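News / Practice notes / Bench cells
2 min read

Revised bench rules for two-arm table setting

The bench rules for two-arm cells were reissued on 17th January and replace the August text. They cover any task in which both arms work over one tray, including the Tuva tableware set. Tapio Vuorinen edited the revision after a review of 2,574 logged runs at Jaleo.

Section 3 deals with the start state. The tray goes down empty, with all tableware outside its rim and within reach of at least one arm. Cutlery is laid in a row with clear wood between pieces where space allows.
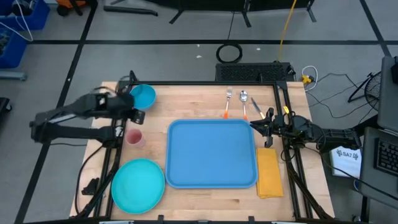 Start positions are to be varied between runs. The operator resets by hand only when both arms are parked and the hold switch is on – a paused program does not count as a hold.

Stacking order is now fixed: plate on the tray, then bowl on the plate. The bowl may sit off center provided it rests fully on the plate. The napkin is kept clear of the plate. 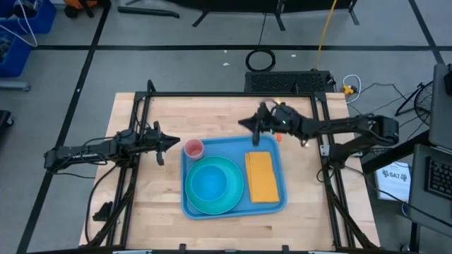 Bowl on plate, napkin to the right, cup at the upper left corner of the tray.

Approach speed near the rim has its own clause. An arm carrying an item has priority over the tray, and the other arm holds its height until the first has released and backed off.
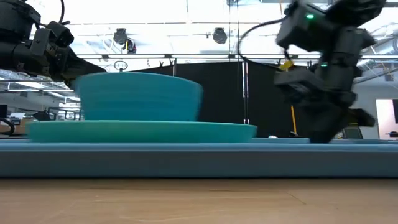 Runs that break this order are marked and kept in the log. Nurmi cells using the older controller have 3 weeks to adopt the change.

Low side views should be checked along with the overhead view before a placement is scored. Contact between gripper and rim is hard to judge from above. 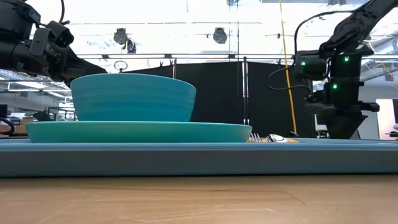 Side view with the left gripper close to the bowl rim; fork and spoon on the tray.

Comments on the Vavwood tabletop annex go to the editor.

Previous | Next | All notes | Archive | Contact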